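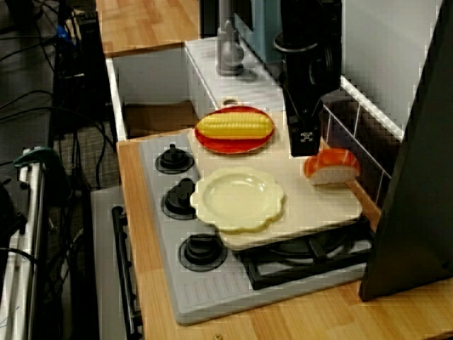 Bendik Isaksson wrote to me to ask why sushi has rice under the fish, and whether the fish is just there to look fancy. He also wanted to know if corn counts as a vegetable. His sister says no, and they've been arguing about it since September.

Okay, Bendik! I love both of these, so let's do the sushi first.

The kind with a slice of fish lying on top of a little block of rice is called nigiri. You say it nee-GEE-ree, with a hard G like in "geese." The word comes from the Japanese for squeezing or gripping, and if you've ever made a snowball you already know the move. The cook takes a bit of rice, presses it gently into shape with their fingers, and lays the fish over it like a blanket. Press too hard and the rice goes all gluey. Press too softly and it falls apart on the way to your mouth (mine always does this, usually onto my sweater).

So the fish isn't only decoration, but here's a surprise – the word "sushi" is really about the rice! Sushi rice is mixed with vinegar, a little sugar and some salt. You can have sushi with egg on top, or cucumber inside, or no fish anywhere, and it's still sushi. Plain slices of raw fish with no rice have a different name, sashimi.

Salmon is the orange one. Those pale stripes running across a slice are fat, and they sit between the layers of muscle the salmon used for swimming. Wild salmon get their color from what they eat, like tiny shrimpy creatures called krill. Flamingos get their pink from their food too! I ate carrots for a whole week when I was seven to see if I'd change color. I didn't, but I did get very tired of carrots.

Now, corn. You're both right, which I know is annoying. When we eat it soft and sweet off the cob, most people call it a vegetable. But corn is a kind of grass, and each kernel is a seed, so when it's dried and ground up for tortillas or cornbread we call it a grain. And if you ask a plant scientist, each kernel is also a tiny fruit. Three answers! Tell your sister.

Next time you have a cob in front of you, count the rows of kernels. You'll nearly always get an even number, because the little flowers they grow from come in pairs. And the silky threads at the top of a fresh cob? There's one thread for every kernel that could grow. I pulled the silk off one once to count the threads and gave up at 58.

If you've got a play kitchen, you can turn all this into a game. Put your play food in a row on the board and sort it by where it came from: the sea, a field, a tree, an animal. Then mix it all up and sort it again by which part of the plant it is. Carrots are roots, lettuce is leaves, and broccoli is a bunch of flower buds. Sushi is tricky because it belongs in two piles, sea and field, so give it a plate of its own.

Oona Rantala has sent me a question about why onions make you cry, and I'm going to chop one up this afternoon and find out how bad it gets.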